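Pre-run inspection checklist, fridge door task, simulated kitchen
Gripper and controller comparison: Villalba two-finger hand, Netau and Bestholm controllers
Site: Nernbridge simulation bench
Checked by: Shireen Steyn
Date: 2022-06-06

Status codes used below: OK, FIX (must be closed before the next batch), WATCH (run may go ahead, keep an eye on it), N/A.

Scope

This checklist covers the simulated kitchen only. It is filled in once per batch, before the scored runs start, and the comments are added as the batch goes through. The same limits get carried over to the real arm in September, so please don't tick a line on the basis that nothing in a simulator can be broken. A contact force that would bend a hinge on the floor is a FIX here as well.

Section 1. Scene and model

1.1 Scene file matches the one named on the batch sheet. OK
1.2 Fridge model loads with all doors and drawers on their joints. OK
1.3 Door hinge friction set to the agreed value. OK
Comment: It had gone back to the default after the last scene update. Reset it and saved it into the scene file, where it should have been in the first place.
1.4 Freezer drawers locked for door-only runs. FIX, closed
Comment: The lower drawer was free to slide. A few early Bestholm runs had nudged it and the scorer doesn't look at drawers, so they went through as clean. Locked now. Those runs have been thrown out and repeated.
1.5 Collision shapes on door handles checked against the visual mesh. WATCH
Comment: The bar handles are fine along the straight part. At the bend the collision shape sits a little proud of what gets drawn, so a finger can stop short of the handle and still be counted as touching. Same for both controllers, so the comparison stands, but don't quote the touch distances outside the group.

Section 2. Arm and gripper

2.1 Arm home position matches the batch sheet. OK
2.2 Joint limits loaded with the soft margin on. OK
2.3 Finger pads assigned the rubber contact material. OK
2.4 Gripper force cap set to 30 N. OK
2.5 Gripper housing included in collision checking. FIX, closed
Comment: The fingers were included and the housing wasn't. This matters most when the hand is working close to the inside edge of the door, where the housing tends to get there before the fingers do. Two of the saved Netau paths had the housing passing through the panel by a small amount. Both have been replanned.

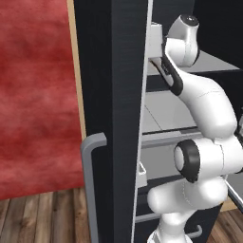 2.6 Elbow clearance checked through the full door swing. WATCH
Comment: Netau keeps the elbow low and takes longer to get it out of the way. Bestholm lifts early and has more room, but it uses up wrist travel doing it and has less left for the end of the swing. I'd accept either. Minimum clearance on the batch sheet is 30 mm and both stayed above it after the replanning in 2.5.
2.7 Wrist joint not within the soft margin at the end of the reach. OK for Netau, WATCH for Bestholm

Section 3. Cameras

3.1 All camera views rendering. OK
3.2 Near clipping distance short enough that the arm doesn't get sliced when it comes close. OK
3.3 View angle covers the door opening and the floor at the base. OK
Comment: The wide view is good for checking the floor and the drawers. It is poor for judging finger contact. Use the close view for that and don't score contact from the wide one.
3.4 Handle stays in sight of at least one camera for the whole run. FIX, open
Comment: The upper link gets in front of the handle on the swung door in some arm positions. Both controllers read the joint state directly, so nothing goes wrong in simulation. On the real arm we will be relying on the cameras and it will matter. Need a second side view or a different mount height. I have put in a request for the side view.

Section 4. Controller settings

4.1 Same control rate for both controllers. OK
4.2 Same starting poses, same random seeds. OK
4.3 Speed limit inside the fridge volume switched on. FIX, closed
Comment: On for Netau and off for Bestholm. That explains why Bestholm looked so much quicker last time. With the limit on, the gap is small. Please stop quoting the old times.
4.4 Stop on contact force tested with a deliberate bump. OK
Comment: Bumped the shelf edge and the inner liner with each controller. Both stopped. Netau backs off a little after the stop and Bestholm holds still. Holding still is what the batch sheet asks for, but backing off is gentler on the shelf. Worth a decision before September.

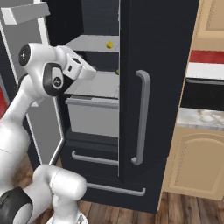 4.5 Retreat path tested with the door fully open and half open. WATCH
Comment: Fully open is no trouble. Half open, Bestholm brings the hand straight back along the way it went in and can clip the door bin. It did this often enough that I'd want a waypoint added. Netau swings out wide and misses the bin, though it is slow about it.
4.6 Log records commanded and measured joint positions. OK

Section 5. Batch results, door-only runs

Runs planned: 194
Runs finished without a safety stop, Netau: 118
Bestholm is still running the repeats from 1.4, so no figure is entered for it yet. Don't compare against the September target until it is.
Log lines flagged by the checker over the whole batch: 2712. Most are the same warning about the handle shape in 1.5, written on every step while the finger is near the bend. I have asked for it to be written once per run.

Section 6. End of batch

6.1 Arm returned to home position. OK
6.2 Logs copied and the scene file locked. OK
6.3 Stills saved with the checklist. OK
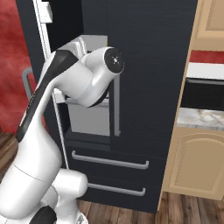 Arm at the fridge with the left upper door open, wide view. See 3.3 and 3.4.

Open items

3.4 Second side view. With the camera group.
4.4 Hold or back off after a stop. Needs a decision.
4.5 Extra waypoint for the Bestholm retreat. I will do this one.

Signed: Shireen Steyn
Next check due when the Bestholm repeats are in.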